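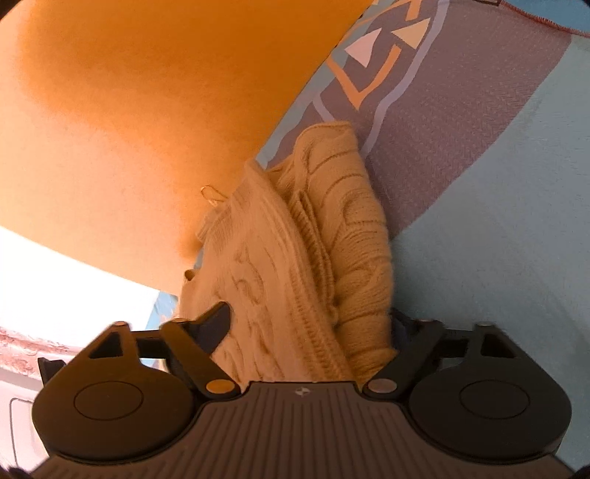

Beseck Knitwear Folding Set

Version 3, updated 5/6/18

What is inside

This is the data card for a small collection of pictures about folding and storing sweaters. The main part is thick knitwear: cable stitches, ribs, big collars and cuffs, mostly in cream, beige and other pale colors. We started the collection in January, when the heavy sweaters were in use in every house and easy to borrow.

The set has 300 pictures in 12 folders. One folder is one sweater. Inside a folder the pictures are sorted by the stage of the work: spread out, sleeves in, folded, rolled, put away. Not every sweater has every stage. If a stage is missing, the subfolder is missing too, so please check this before you write a loop over all names.

Why knitwear

A T-shirt folds almost the same way each time. A cable sweater is different. The braids are thick and the parts between them are thin, so the fold likes to go along the braid and does not stay where you want it. The ribbed part pulls together and curls at the edge. When the sweater is bunched up, it can be hard to say which part is the collar and which is the cuff, also for a person. We wanted to have these difficult cases in good number.

Labels

Each picture has one line in the file labels.csv. The columns are:

sweater: name of the folder
stage: one of the five stages
knit: cable, rib, plain or mixed
shade: the main color, in simple words (cream, beige, grey and so on)
extras: small things on the knit, for example a metal clip, a pin, a button or a sewn tag
unsure: yes or no

Use "mixed" when two kinds of knit can be seen and both take a large part of the sweater. A cream sweater with a flat cable panel on one side and a thick ribbed section on the other is mixed. If the sweater has cables and only a thin ribbed edge, we write cable.

The column "extras" was added in this version. Many knitters leave a clip or a safety pin in the stitches, and a small gold clip is easy to miss in a pale sweater. If you cannot decide between a clip and a pin, write "metal clip or pin" and put yes in "unsure". The same with buttons: when it is only a small bump in the knit, write "button-like".

How we folded

Spread the sweater with the front side down.
Put the sleeves across the back, one over the other.
Fold the long sides to the middle.
For "folded", bring the bottom up to the collar.
For "rolled", start from the bottom and roll up, not too tight. The collar stays outside.

Some of the sweaters were picked up in the middle and bunched before a fold was finished. These are labeled with the last stage that was complete.

Known problems

Cream and beige are often confused. Two persons gave different words for 12 of the pictures, and we kept the first word.
The folder Strazds has no "spread out" stage.
In the folder Trultov the sleeve is sometimes hidden under the roll, so please do not use it for finding sleeves.

Changes

Version 3: column "extras", 200 labels checked again.
Version 2: the stage "rolled" is separated from "folded".

Contact

Please send corrections to the Beseck project, Trandatville, with the folder name and the line number in labels.csv.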